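The Second Life of the School Chemistry Set

The science supply shop in Tevilton closed in the spring, and I went to the clearance sale for a lamp. I came home with a box of glassware, a balance that disagrees with itself, and no lamp.

It seems I am part of a trend, which is never pleasant to learn. Lab glass has moved into the kitchen. At Plilelico, a coffee bar across the river, your cold brew comes in a conical flask, and you are expected to say something about it. Girberg, the home store next door, sells beakers in a set of six as "modern tumblers," at a price that would buy a small classroom's worth from the people who used to sell them to small classrooms.

The appeal isn't hard to follow. A beaker is honest about how much is in it. It has a lip for pouring and no pattern of lemons. Most of us last handled one at fourteen, under supervision, while wearing goggles that smelled of other people, and there is a certain thrill in being allowed to do it again without a worksheet.
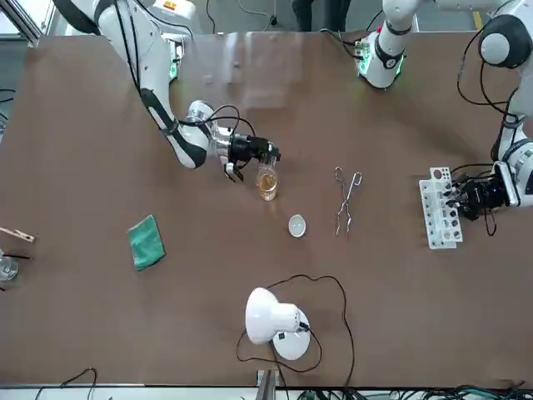
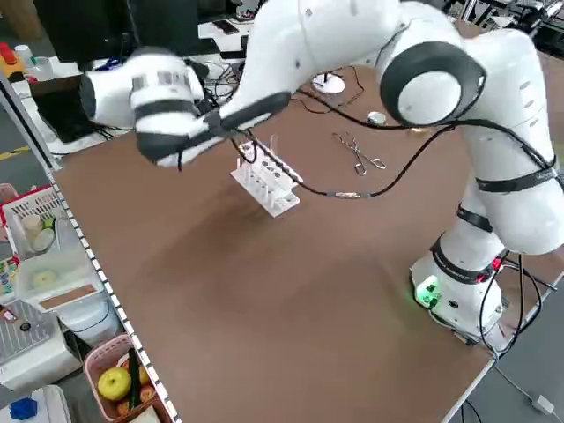 Beaker and test tubes: shapes that haven't needed a redesign.

What the stores don't mention is that the stuff was never meant for supper. Old lab glass has a past, and no amount of dish soap will tell you what it was. Buy new for anything you plan to drink from, and leave the bargains to hold pencils. Test tubes make decent bud vases for up to four days, after which you'll need a brush you don't own.

I bought the brush. Uysal, the last real supplier within driving distance, sells them in 2 sizes, and the clerk asked which kind of lab I was running. I said it was mostly salad dressing – oil at the top, vinegar at the bottom, a clear reading on both. She rang me up without a word and put in a catalog.

I've been through it twice. There is a very handsome clamp stand on the back page, and I have started to wonder whether it could hold a lamp.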